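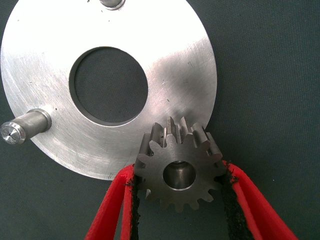
Peças sobresselentes de transmissão: novas regras de identificação e armazenagem

A partir de 15 de março, os armazéns de manutenção da Sedivia passam a aplicar um procedimento único para a identificação, medição e conservação de peças de transmissão sem referência legível. O procedimento substitui as folhas locais em uso em cada unidade e abrange engrenagens, discos, casquilhos, chavetas, anéis de retenção e espaçadores. Rolamentos, correias e vedantes continuam sujeitos às instruções anteriores, que não sofrem alteração.

A revisão resulta do inventário concluído em outubro na unidade de Prydderch, onde foram registadas 229 referências de transmissão ativas ou em quarentena. Uma parte dessas referências correspondia a peças iguais, registadas com designações diferentes em épocas diferentes. Outra parte agrupava sob o mesmo código peças que não são permutáveis. O segundo caso é o mais grave: uma engrenagem de módulo 1 e outra de passo diametral 24 podem ter diâmetros exteriores próximos e o mesmo furo, mas não engrenam corretamente uma com a outra. A montagem chega a rodar à mão. Em carga, o contacto faz-se na zona errada do flanco, o ruído aumenta e o desgaste acelera.

Âmbito

O procedimento aplica-se a qualquer peça que dê entrada em armazém sem marcação do fabricante, sem etiqueta interna ou com etiqueta que não coincida com o registo no Momimik. Aplica-se também às peças recuperadas de equipamento desativado, mesmo quando a origem é conhecida. Até agora, estas últimas eram aceites com a referência da máquina de onde provinham. Essa prática termina. A máquina de origem passa a constar no campo de observações e deixa de servir de identificador.

As peças encomendadas à Idon com certificado de conformidade ficam dispensadas da medição completa. Mantém-se a verificação do furo e da largura, com registo dos dois valores à entrada.

Limpeza e inspeção visual

A peça deve ser desengordurada antes de qualquer medição. Utiliza-se o solvente aprovado para cada material, com pincel ou pano sem fios soltos. Não se admite escova de aço em superfícies funcionais, nem lixa para remover oxidação em flancos, furos ou assentos. Quando a oxidação impede a leitura de uma cota, a peça segue para quarentena com essa indicação.

A inspeção visual distingue três categorias de defeito:

Marcas superficiais. Riscos e pequenas manchas fora das zonas de contacto ou de centragem. Não impedem a aceitação. Registam-se apenas quando atravessam uma aresta ou quando têm profundidade percetível à unha.

Danos funcionais. Mossas em arestas de dentes, rebarbas no furo, deformação do escatel, fissuras visíveis. A peça é recusada ou enviada para avaliação.

Desgaste. Polimento assimétrico dos flancos, picadas, perda de espessura na linha primitiva. A decisão depende da medição descrita adiante.

Nos discos e pratos, a planeza é verificada sobre plano de referência, com comparador. Um disco com empeno não detetado pode passar na verificação do furo e do diâmetro exterior e só revelar o problema depois de montado, pela oscilação axial. O valor admissível é o do desenho. Na falta de desenho, o responsável técnico da unidade fixa um valor por escrito e anexa-o à ficha.
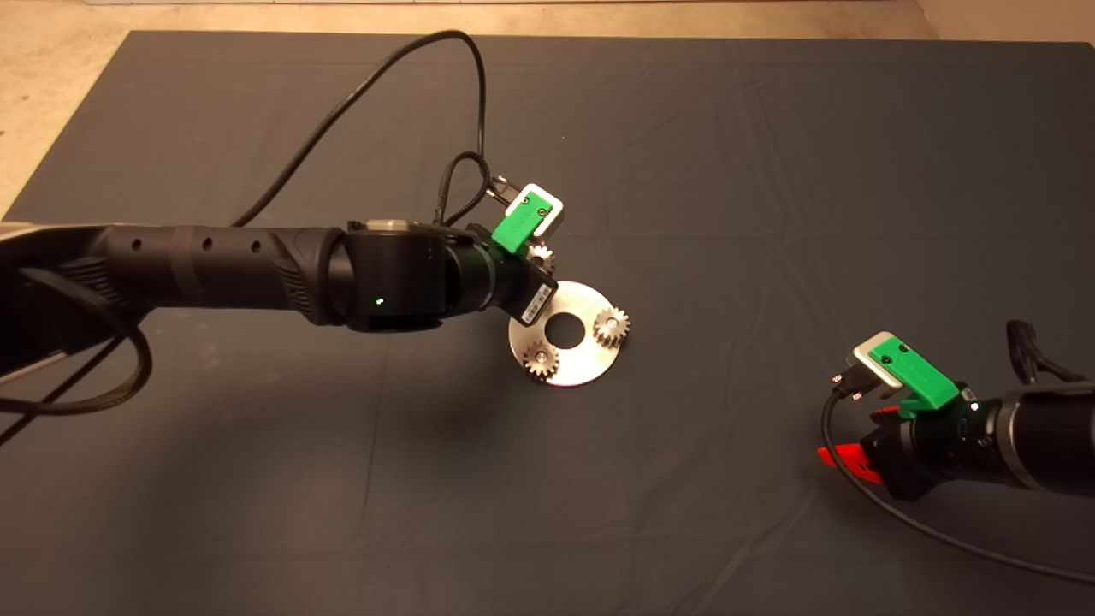
A superfície de trabalho para triagem deve estar coberta por material macio que não liberte partículas. O plano de referência em granito fica reservado à medição e não serve de bancada. Foram encontradas marcas em dois planos de unidades diferentes, compatíveis com o apoio repetido de peças com rebarba, e um deles teve de ser retirado para retificação.

Medição de engrenagens cilíndricas de dentes retos

O ponto de partida é o número de dentes, z. A contagem faz-se com um dente marcado a tinta removível e é repetida no sentido contrário. Se os dois resultados divergirem, conta-se uma terceira vez, por outro técnico.

Segue-se o diâmetro exterior, de. Com z par, a medição entre dentes opostos é direta. Com z ímpar, a leitura do paquímetro entre dois dentes fica abaixo do valor real. Nesse caso mede-se do furo ao topo de um dente, soma-se metade do diâmetro do furo e multiplica-se o resultado por dois. O furo deve ser medido primeiro, em duas direções perpendiculares, para excluir ovalização.

O módulo aparente calcula-se por m = de / (z + 2). O resultado é comparado com a série normalizada. Três situações são possíveis:

O valor coincide com um módulo normalizado, dentro da tolerância do diâmetro exterior. Regista-se o módulo e passa-se à verificação do ângulo de pressão.

O valor fica entre dois módulos normalizados. Calcula-se o passo diametral, 25,4 / m, e verifica-se se o resultado é um número inteiro da série correspondente. Em equipamento de origem britânica ou norte-americana este é o caso mais frequente.

O valor não corresponde a nenhuma das séries. A engrenagem pode ter deslocamento de perfil, dente reduzido ou perfil não envolvente. Não se arredonda. A peça é registada com o valor calculado e a indicação «a confirmar».

O ângulo de pressão não pode ser deduzido do diâmetro exterior. Determina-se pela medida sobre k dentes e sobre k + 1 dentes, com micrómetro de pratos. A diferença entre as duas leituras é o passo de base, pb = π · m · cos α, de onde se obtém α quando o módulo é conhecido. Em engrenagens com poucos dentes ou de módulo muito pequeno, os pratos não assentam corretamente no flanco. Recorre-se então ao projetor de perfis ou à comparação com uma engrenagem de referência.

A medida sobre k dentes serve também para avaliar o desgaste. Comparada com o valor teórico, indica a perda de espessura nos flancos abrangidos. Deve ser repetida em 3 posições distribuídas pela periferia – o desgaste de uma engrenagem que trabalhou em movimento alternado raramente é uniforme. 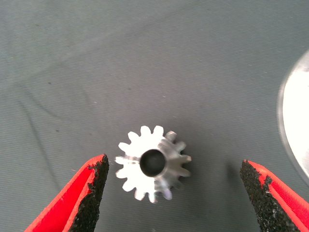 Engrenagem de dentes retos com furo central, pousada com a face para cima.

Furo, cubo e fixação

Uma parte significativa dos erros de catalogação encontrados em Prydderch não dizia respeito ao dentado. Duas engrenagens com o mesmo módulo, o mesmo número de dentes e a mesma largura foram tratadas como equivalentes apesar de uma ter cubo e a outra não. Na montagem, a diferença obriga a alterar espaçadores e pode deslocar o plano de engrenamento para fora da largura útil da roda conjugada.

A ficha passa por isso a exigir os seguintes campos: diâmetro do furo; tipo de fixação (escatel, parafuso de aperto, cavilha, aperto por interferência); diâmetro e comprimento do cubo; largura da coroa; largura total. Na ausência de cubo, o campo é preenchido com zero. O campo vazio significa «não medido» e bloqueia a passagem da peça a disponível.

A medição do furo com paquímetro é aceite apenas para triagem. Para registo, utiliza-se micrómetro de interiores ou calibre tampão. As tolerâncias de furo mais correntes nos nossos equipamentos são H7 e H8, e um paquímetro não permite distingui-las.

Material

O material só é registado quando conhecido por certificado, desenho ou ensaio. A cor e o peso não bastam. O íman permite separar ferrosos de não ferrosos, mas não identifica a liga, e alguns aços inoxidáveis austeníticos não são atraídos de forma percetível. Na falta de outra informação, o campo recebe «metálico, não identificado», e a peça não pode ser montada em transmissões classificadas como críticas.

O ensaio de dureza é admitido na face do cubo ou da coroa, nunca no flanco. A indentação deve ficar afastada de arestas e é assinalada na ficha, para que não seja mais tarde interpretada como defeito.

Conservação

As peças em aço não revestido recebem película de óleo protetor e são embaladas individualmente em papel inibidor de corrosão. As peças em alumínio são guardadas secas. Não se juntam metais diferentes no mesmo saco. As engrenagens não se empilham sem separador, ainda que sejam da mesma referência.

O intervalo de reinspeção em armazém é de 12 meses para peças oleadas. Para peças montadas em transmissões críticas, a verificação de desgaste mantém-se a cada 2.000 horas de funcionamento, conforme o plano em vigor. A contagem de horas não é reposta a zero quando a peça é transferida para outra máquina – o histórico acompanha a peça no Momimik.

Registo

O código interno passa a ser gerado a partir das características medidas e não do equipamento de destino. A estrutura é: família, módulo ou passo diametral, número de dentes, furo, fixação. As peças «a confirmar» recebem o sufixo Q e permanecem na prateleira de quarentena até validação.

Os códigos antigos continuam pesquisáveis, mas não aceitam novos movimentos. Quando a pesquisa devolve mais do que uma correspondência, o levantamento só é autorizado depois de medida a peça a substituir. Se esta estiver demasiado danificada para ser medida, mede-se a roda conjugada e o entre-eixo, e calcula-se a partir daí o número de dentes em falta. Para um par exterior sem deslocamento de perfil, a relação é a = m · (z1 + z2) / 2.

Pedidos de fabrico

As unidades que necessitem de peças fora de catálogo devem enviar o pedido à Idon através do formulário habitual, acompanhado da ficha completa. Não serão aceites pedidos com a menção «conforme amostra» sem cotas. Uma amostra usada transmite ao fabricante as dimensões da peça gasta, e foi assim que entraram em armazém rodas com folga excessiva logo de origem.

As folhas locais podem ser usadas para fechar registos já iniciados. A nova ficha, em versão imprimível, e a tabela de conversão entre módulo e passo diametral estão disponíveis na área de documentos do Momimik. As dúvidas sobre classificação de defeitos devem ser dirigidas ao serviço técnico de cada unidade, com indicação do código provisório da peça e das cotas já medidas.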